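Folding a basketball kit, 200 times over

I've been putting off writing this up until there was something to show. We are collecting folding examples for Gerkon, which is what our group calls its clothes-handling model, and the garments this month are a sleeveless basketball jersey and a pair of shorts, both red. The target is 200 usable episodes by the end of the block. As of this morning we have 131.
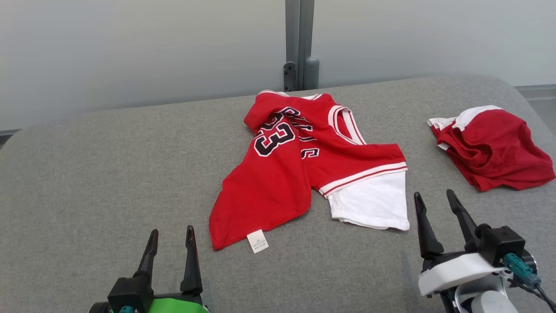 Etelka Bozsik
Lesbridge workshop notes
2022-03-31

Every episode starts from a mess. I pick up the jersey, drop it on the grey padded top, and leave it however it lands. The shorts go down in a heap beside it. For the first 15 episodes I was arranging the mess without noticing: the number always ended up facing me and the neck was always at the same end. The model trained on those did well as long as the jersey was lying like that, and pawed at the cloth when it wasn't. I now shut my eyes when I drop things. It looks silly but the starting positions are much more varied.

The 23 on the chest is handy for labelling. If I can see it in the first picture of an episode I mark the start as face up, and if I can't, I look for the care label and work it out from there. Borbély wanted four categories for the starting state (face up, face down, inside out, twisted). We tried that for a week and disagreed with each other on twisted so often that we dropped it. Now there are three, and a free text box that gets used more than I expected.

White trim has been a mixed blessing. It gives a clear line to follow along the neck and the armholes, but when the jersey is twisted, the trim from one side can lie right against the trim from the other, and it's easy to go for the wrong layer. I do it myself when I'm driving the arms. Those episodes stay in if I recover within the same run. If I have to let go and start over, they get marked as failed and kept in a separate folder.

We also keep the wrist camera views for each episode alongside the main one. They take up a lot of disk and I argued against them at the start. I've come round. From the main camera a folded stack is a red shape with a white stripe on it. From the wrist you get the height of it, and whether the layers sit square or have slid.

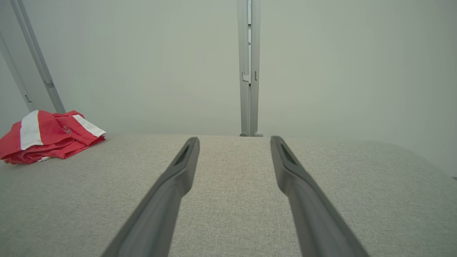

What gets thrown out

Of the episodes rejected so far, most went for dull reasons. The recording started late, or one of the three streams stopped before the others. A few went because I'd been leaning on the table. I log the reason each time in a plain spreadsheet, one row per episode, and Lesard (our little checking script) compares the stream lengths overnight and flags anything that doesn't match.

The other big group is what I call idle time. When I stop to think, the arms hang about doing nothing, and the model is quite happy to learn hanging about. Early on it would reach the edge of the jersey and wait there, which was exactly what I used to do. We now trim pauses at the start and end of an episode but leave the middle alone. If the middle has a long stop in it, I do the run again.

I'm less sure what to do with the stretches where a wrist camera isn't looking at the work. With the arm tipped up you get fabric and ceiling, and perhaps a bit of red showing between the fingers. My first thought was to cut them. Borbély's view is that the model will see the same thing when it runs by itself, so it had better get used to it, and I think he's right. They stay in for now, and when we reach 200 I'll train once with them and once without.

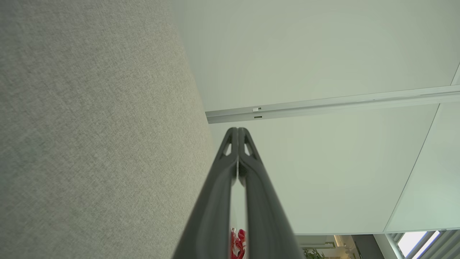

Wrist camera view with the arm tipped up: grey fabric, ceiling and the rail.

So that leaves 69 to go. On a good day the slow part is looking through the recordings afterwards, and my back complains before the arms do. Once the red kit is finished we move on to towels, which should be easier to label because they have no front. Long sleeves are pencilled in for July. I'd like to have the labelling rules written down properly before then, as at the moment half of them are in the free text box.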